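Week 6 handout: picking a starter arm

Okay, so last week I promised I'd tell you what I think of the Tornside kit before you spend your own money on one. I've had it on my bench since May, and this is the stuff I'd want to know if I were in your seat.

The kit costs $284 with everything you need for one arm: servos, printed links, wiring, a driver board. Rurkonside sells a bare version for $200, but you print the links yourself and find your own power supply, and by the time I'd done that I was well past the Tornside price (ask me about my failed prints sometime!).

Assembly took me two evenings. The manual is fine up to the wrist, then it gets vague. Label your servos before you screw anything together. I didn't, and I had to take the elbow apart again.

For the lab we're using small pick-up jobs like the cloth in the little metal container. Soft things are a good test, and a mean one, as there's no hard edge to grab.

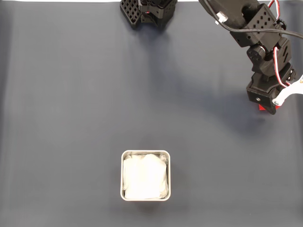 Nwachukwu wrote back on the course page that the arm is good value but the gripper is the weak spot, and that anyone planning to handle fabric should budget another $100 for better fingers. I'd say try the stock ones first. You'll learn a lot from the misses.

My other gripe is the wiring. Leave slack at every joint, then run the arm slowly through its full reach before you tie anything down.

For next time: read the Tristden spec sheet and bring one question about payload.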